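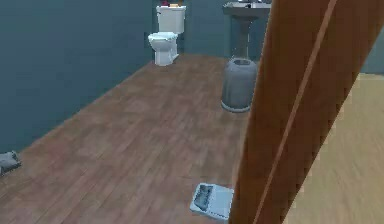 Bathroom from just outside the doorway, with the white container on the floor beside the door.

Planner and perception catch-up, July
Notes by me again, because I was the one holding a keyboard. If I've mangled what you said, fix it in the shared copy and leave a comment so I see it.

We started at 10:15, with the Irkera people on the call and the Kedthorpe people in the room (all squeezed onto one side of the table so the mic could hear them). The Turkitz folks joined a bit after that and we went back over the first item for them.

1. Last meeting's leftovers

The config loader fix is merged. The log viewer still opens on the wrong tab, and I still haven't touched it, sorry! I'm keeping it on my list. The naming argument (is it "skill" or "behavior" in the public headers?) got another ten minutes and we're going with "skill" everywhere. Please don't bring it back next time, I beg you.

2. Overnight batch

The batch ran 1,446 episodes in the simulated house on the new planner branch. The good news is that 94 percent of them finished without the planner timing out, and the startup stall we were all so grumpy about last month didn't show up in the logs. The less good news is that finishing is a pretty low bar, and Irkera pointed out (fairly!) that our report mixes "reached the goal" and "gave up politely" in the same column. We agreed to split them. I'd like that done before anybody puts the number on a slide.

Kedthorpe asked if the seeds were fixed. They were, and the seed list is saved next to the results.

3. Doorways

This was the big one and took up most of the hour. The bathroom is long and narrow, and an open door at a steep angle takes a huge bite out of what the camera gets. The sink and the trash can are both partly behind it from the doorway view. Our mapper has been treating the hidden part as free space, so the planner happily draws a path through stuff it hasn't seen yet. I showed the replay and there was some groaning.

Turkitz wants hidden cells marked unknown, with a cost on top, and they've already got a patch that does it. Irkera worried that a flat cost makes the base dither in front of every door in the house, going back and forth and never committing. I think they're both right, which doesn't help much, I know. We settled on trying the patch with the cost as a setting, running it on the doorway set only, and looking at the replays together before we argue any more.

There was also a side conversation about low objects. A shallow white box on the bathroom floor is exactly the kind of thing I want in the map, and the current height filter is too eager to throw low things out. I'm lowering the cutoff on a branch. It may make the floor noisy, so consider this your warning.

4. Segmentation labels
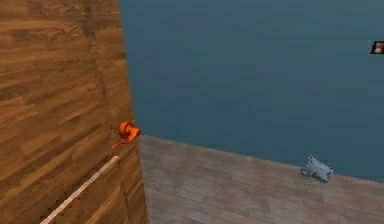 Wood panel at left with the small orange object near its edge; gray object out on the planks.

We went around and around on small things close to big things. The orange object is glossy and bright and you'd think any model would pick it up, but what we need is its own mask, separate from the wood behind it. Merging it into the panel is no good to the grasp code. And the gray crumpled object on the floor had us guessing too: cloth, a small bag, somebody said rock. Kedthorpe proposed a plain "unknown small object" label so the planner can steer around things without needing a name for them. Everybody liked that, me included.

Coşkun (the labeling tool, for anyone new) needs 2 changes for this: the new label, and a way to flag objects that run off the side of the view. Turkitz will take the first one and I'll take the second.

5. Controller timing

Short item. The control loop dropped 13 ticks in the long run, all of them while the map was being saved to disk. Irkera is moving the save to its own thread. We talked for a minute about whether the watchdog should be stricter and decided to leave it alone until that's in.

To do

Irkera: split the report columns, move the map save.
Kedthorpe: pick the doorway set, write up the unknown label.
Turkitz: push the hidden-cell patch with the cost as a setting, add the new label to Coşkun.
Me: height cutoff branch, the flag for objects at the side of the view, log viewer tab (yes, really).

We wrapped up at 11:25. Next one is in August, same call link, and Kedthorpe is running the replays.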